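技术笔记 > 机器人 > 故障记录

1/
手持夹爪折叠任务出了一次数据故障,把经过记下来。任务是双手折衣服,每只手一只夹爪,录轨迹和开合量,之后给 Priren 的双臂平台训练用。

2/
现象:策略在台架上折厚衣物时,右臂合爪总是偏早,指垫还没到布边就已闭合,空夹。薄 T 恤没有问题。Lev Zakharchenko 先查了控制器,把合爪指令的时间戳和电机电流对了一遍,执行端正常。

3/
于是回头查训练数据。同一段演示里,左右两路开合量存在固定时差,右路超前。薄布料夹持行程长,这点时差被盖住了。灯芯绒叠成厚块以后,指垫一碰到布就到位,时差直接变成空夹。

4/
叠好的黑色灯芯绒,两片蓝色指垫从近侧左右下角捏住,近边被挤出波浪,另一只夹爪从右侧靠过来。出问题的都是这一类动作:一只夹住,另一只去找边。
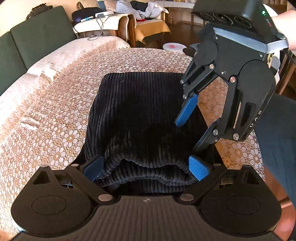

5/ 原因
两只夹爪各用各的时钟,开录时对一次,之后不再校。右侧那只 1 月换过主板,固件没跟着升,对时报文里少减了一段传输延迟。日志不报错,因为报文格式合法。

6/ 为什么拖了这么久
验收脚本只看丢帧率和轨迹连续性,不看左右两路之间的关系。这条是我写的,漏了。Skye Purves 复查时把两只夹爪面对面轻碰,看两路信号的峰值,差 30 ms,重复 10 次,结果一致。

7/ 影响范围
受影响的演示共 800 段,全部来自同一对夹爪。时差固定,理论上平移右路就能修。抽查后发现其中 2 段中途重启过设备,偏移量变了,这两段直接作废,其余平移后重新入库,原始文件保留。

8/ 安全方面
空夹本身不危险。麻烦在后面:右臂以为夹住了,按有负载的轨迹往回拉,左臂还拽着衣服,两臂间距会小于设定值。台架上触发过保护停机,没有碰撞。现在合爪后必须先过一道开合量检查,读数等于全闭就原地停,不进入下一段。

9/ 改动
a. 两只夹爪固件版本不一致,禁止开录。
b. 每次开录前做一次对碰,峰值差超限则退出。
c. 录制中持续对时,偏移写进元数据。
d. 设备重启后强制新建文件,不许续录。

10/
重训后的模型还在跑,厚衣物的空夹率等 Genalyn Espiritu 那边测完再发。对碰脚本整理好会单独放出来,用同类夹爪的可以先查一下自己的左右时差。

标签:数据采集 / 时钟同步 / 双臂操作 / 踩坑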